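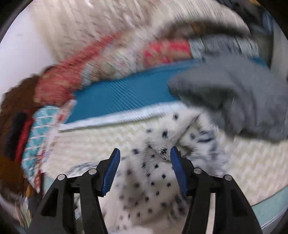
Looking after football kit at home

Football kit gets dirtier than most clothes and is washed more often, so it wears out quickly if it is treated like the rest of the laundry. These tips are for ordinary polyester shirts, shorts and socks, and for the boots that go with them.

Mud

Let it dry before you do anything. Wet mud spreads when it is rubbed. Once dry, knock the worst off outside and go over the rest with a stiff brush. Soak the shirt in cold water with a spoonful of washing powder for 20 minutes, then wash as usual.

Washing

Turn shirts inside out, particularly if they have printed names or numbers. Use a cool wash and leave out the fabric softener. It coats the fibres and the shirt stops drawing sweat away. Never wash a printed shirt at 60. The number will crack, and there is no good way of putting it back.

Grass stains

Dab on white vinegar mixed with the same amount of water and leave it for 20 minutes before washing. Test a hidden seam first on dark colours.
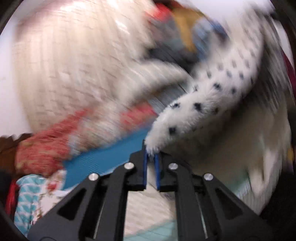 Socks and shin pads

Socks go in with the shirts, unrolled. Most shin pads can be wiped with warm soapy water and left by an open window. If the ankle sleeves come off, wash them with the socks.

Boots

Take out the laces and insoles. Clean between the studs with an old toothbrush, wipe the uppers with a damp cloth and stuff them with newspaper. Change the paper after 8 hours if it feels damp. Keep them away from radiators, which make the glue brittle.

Drying

Hang shirts by the hem, out of strong sun. In December an airer in a spare room with the window open a crack will do. Don't leave anything in the kit bag overnight. Empty the bag, shake it out over the step and wipe the lining.

Updated 12 Jan 2026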